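Ticket 129: left gripper lets go of soft stuff, right one doesn't
Project: Flirko
Opened by: me
Assigned to: me, then Marina Vrettos, then me again
Status: open, workaround in place

What's going on

Okay, so I've been trying out the two pad sets on the hand-held grippers, and the left one keeps dropping things that are light and squishy. Hard things are fine. I can pick up a marker or a tape measure with it all day long. But give it a sponge or a bit of packing foam and it closes, looks like it has a hold, and then the thing slides down between the jaws and flops over. The right one does the same job without any fuss, same object, same hand speed (well, as close as I can manage, I'm right-handed).

Setup

Two hand-held grippers, left and right, both on the Larkov controller.
Left one started out with the Emanik smooth pads, right one with the ribbed pads it shipped with.
Closing force set to 60 on both. That's the controller's own scale, don't ask me what it is in real units, the manual only says "percent of usable range" and leaves it there.
Logging on, one file per side.

First round, Monday morning

I went in assuming it was the pads. Smooth rubber on open foam, of course it slips, right? So I ran the same batch of pickups with each side: foam, a folded dish towel, a sock, a pack of tissues. Left dropped the foam over and over, dropped the sock a few times, and was okay on the towel. Right dropped the sock once and I think that was my fault because I caught it by the toe.

Then I swapped the left pads for the ribbed ones out of the spares bag. Better! But still not good. The foam stayed put if I held the gripper still and started creeping down as soon as I moved it sideways. I was pretty annoyed at this point, I really wanted it to be the pads.

Note to whoever opens the spares bag next: the ribbed pads only seat properly if you push from the tip end toward the linkage. If you go the other way they feel clicked in and they aren't. Cost me a good part of the morning.

Second round

Looked at the logs with Marina over lunch. She spotted it faster than I did. The left side gets to its closing position and then the force reading sags. The curve goes up, sits there, then drops away like somebody let the air out. On the right the curve goes up and stays up. So the left gripper does close, it just doesn't keep pushing.

We tried the obvious things in this order:

Power cycle on the controller. No change.
Swapped the two cables at the controller end. The sag stayed with the left gripper, so it isn't the port.
Put the left gripper on the spare Stefanou cable. No change.
Reloaded the right side's profile onto the left side. Changed! The sag got a lot smaller, though it didn't go away completely.

That last one made us go and compare the two profiles line by line, which I should have done first. The hold timeout on the left was set to 300 milliseconds and the right had it turned off. So the left one was squeezing, waiting out its timeout, and then backing off to a lower holding force. On a hard object you'd never notice because it has nowhere to go. On foam, the foam pushes back a bit, relaxes, and down it goes.

I have no idea who set that. It might have been me back in May when I was messing with the battery saving options. It was probably me.

Third round, with the timeout off

Turned off hold timeout on the left, kept ribbed pads on both sides, kept the force where it was. Foam stays. Sock stays. I could wave the foam around and turn it on its side and it didn't budge. The remaining sag in the curve is still there but it's small and it levels off, and the drops I was getting before are gone.

I also put the smooth pads back on for a quick comparison since they were sitting right there. With the timeout fixed they hold the towel fine, but the foam still creeps when I tilt it. So the pads did matter too, just less than I thought. For anything with an open, crumbly surface I'd go ribbed. For smooth plastic I liked the Emanik ones better, they leave fewer marks and they don't catch on the edge when you let go.

Harder objects, mixed table

One thing I wanted to know before calling this usable was whether it would behave on a messy table, with a box of cloth bits to reach into and stuff in the way. My bench is too tidy for that, it's all flat gray mat and good light. So the checks that count are the ones on a cluttered table with a patterned cloth, both grippers going at once, foam in the left one and cloth in the right.
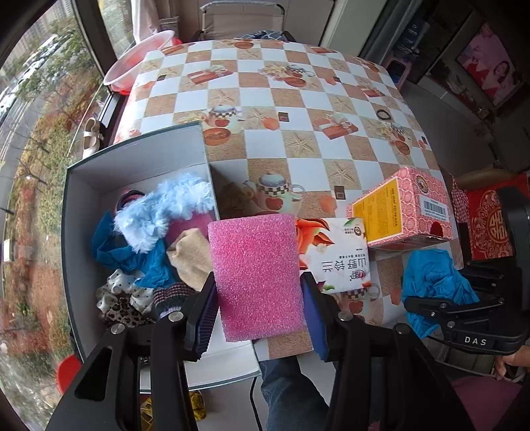

What I'd like from support

1. Is the small leftover sag on the left normal? I can send both log files. If it's just wear in the linkage I can live with it, but I'd like to know before we order more of these.

2. Can the profile screen show hold timeout on the first page? It's buried under power settings right now, and neither of us thought to look there.

3. Is there a way to lock a profile so it can't be changed by accident? (See above regarding May.)

4. Are the ribbed pads sold separately? We have 4 left and I've already chewed the edge of one by seating it backwards.

Reply from Marina, same afternoon

I reran the left side on my own with your new profile and got the same thing you did, no drops on foam. I'd still like to try it with the force turned down, because it's squashing the foam more than I'd want for anything delicate. Leave the ticket open until we hear about the sag. Also please label the pad bags.

My reply

Labeled! Smooth ones are in the bag with the blue tape, ribbed ones in the bag with the zipper. I'll do the low force runs tomorrow if the controller is free, otherwise whoever gets to it first. Log files are attached, left side is the longer one because I forgot to stop it before I went for coffee.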